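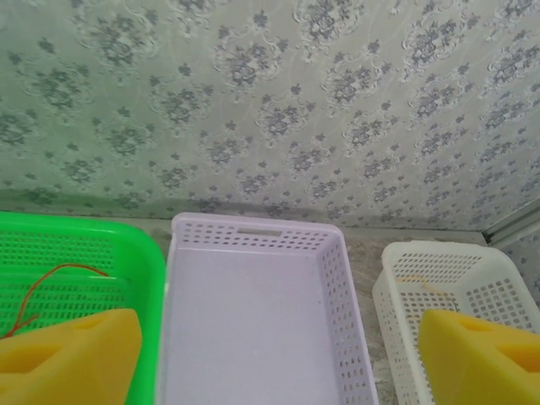
Checker keeps saying my white basket is empty when it isn't

Last updated: October 23, 2025

Kiri McPhee

Hi all, hoping someone's been through this one. I've got two arms sorting little tangles of wire by colour into three baskets, and the arms are mostly fine. It's the bit of software that decides whether a sort worked that's driving me up the wall. I run Norex for the colour masks and feed those to a script of mine that counts wire pixels inside each basket outline. Over 80 pixels and it calls the basket occupied. Green basket, no dramas, the orangey wire in there lights up beautifully. White basket, hopeless. The yellow strands are pale and thin, the basket is all holes, and the mask comes back as confetti or nothing.

I went back through 227 logged runs and in 25 of them the checker said the white basket was empty when I could see wire in it. Then the planner (Guner, stock settings) gets told the job isn't done and goes looking for a yellow wire that isn't on the table.
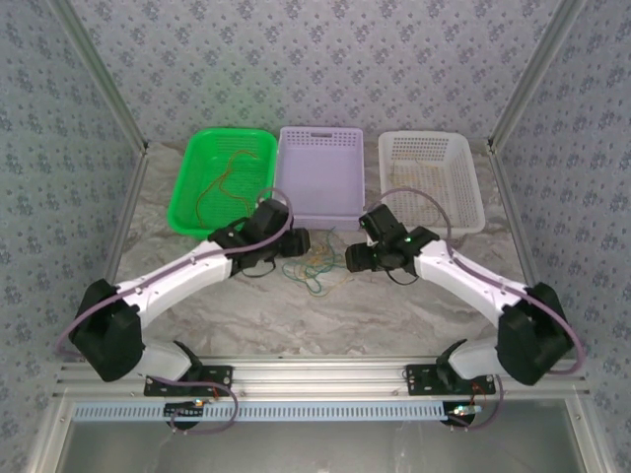 Teal-green and yellow-orange wire still in a tangle, a gripper on either side of it.

On the table the masks are pretty good, even where the two colours cross, so I don't think Norex is set up wrong as such.

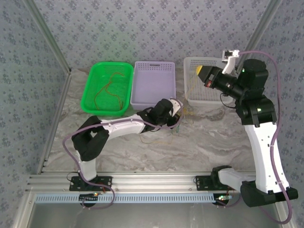 My other headache is when the check fires. At the moment it runs on whatever the fixed camera sees the second the planner flags a step as finished, and I never told it to wait for an arm to clear off. With the right arm reaching up and over like it is there, part of the white basket is hidden and the script just scores what's left. There are strands trailing over the front rim as well, and I've no idea if I should be counting those as in or out! Do I retrain the masks, or is there a smarter way to do the check?

Rosario Pagano

Don't retrain yet, you'll lose a fortnight. I had the same fight on the Khosravi rig back in May with clear cable ties in a clear tub, and colour was never going to save me.

What I'd do is grab a reference of each basket with nothing in it and compare against that. The holes cancel out (mostly, you need the basket to stay put, so re-register on the rim every run) and whatever is left over is your wire. Take the median of 10 frames so the flicker goes away.

For timing, gate the check on joint positions. You already know where both arms are, so project them into the camera and if either one overlaps a basket outline, return "unknown" and ask again once it's moved. Make sure the planner treats unknown as wait and doesn't lump it in with empty. I reckon that alone fixes a good chunk of your 25.

Rim strands: I use a third state, "hanging", and send the arm back for a nudge. Depends how fussy your job is.

trevamness_tinkerer

just get a darker basket for the yellow ones mate

Kiri McPhee

Ha, fair, but the baskets have to stay as they are for this round. Rosario, the unknown state makes heaps of sense, I've only got true and false in there now. Will put the joint check in first and try the reference frames after that.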